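Robot Workbench Help > Grippers and End Effectors

Bare plastic fingertips or tips with something on the inside?
Posted by Kutis_bench

Hi everybody, and thank you in advance for your patience, I do tend to ramble! I've been trying out finger sets on my two-arm setup since September, and I can't make up my mind. The Kindlow fingers are long, black and tapered, and they close to a nice narrow point. The Shearer ones are shorter and fatter. My trouble is knowing from the wrist camera whether the tips have met properly, especially while the arm is moving. 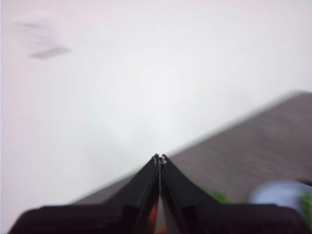

Grustia Fan
Tips first, camera second, I'd say. Park the arm, close the fingers on a strip of paper, and tug. If it slides out, your fingers aren't meeting, and no amount of squinting at video will tell you more than that. I ran 172 closes this way on my old set and it saved me a lot of grief (and a lot of paper, since you can use the same strip over and over). I'd buy the Kindlows again, for what it's worth.

Oh, and lower your exposure time if your camera lets you. Mine was terrible until I did.

Round things are the other half of your problem, I think. Narrow fingers touch a ball in two little places, one on each side, so any sideways error and away it rolls. Come in slowly, line up on the middle, and hold it over the bowl before you open.
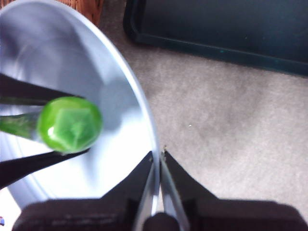
slowjaw_18

I mostly agree with the reply before mine, but please don't judge a finger set on balls alone! Bowls taught me far more. A rim is thin and curved, and you have to bring the tips down on either side of it, so any twist in the wrist shows up right away. I go in with the V wide open, stop with the rim between the tips, check the view, and only then close. Start with a light plastic bowl and a low grip force, and work up from there.
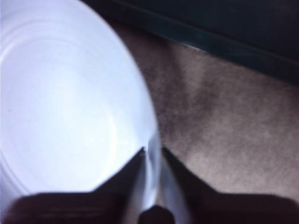 Kutis_bench
Would you close at the same speed for the rim as for the ball, or slower? My controller takes anything up to 1000 and I've left it at the top this whole time, which I'm now a bit embarrassed about.

slowjaw_18
Slower, much slower. Try 18 and go up from there.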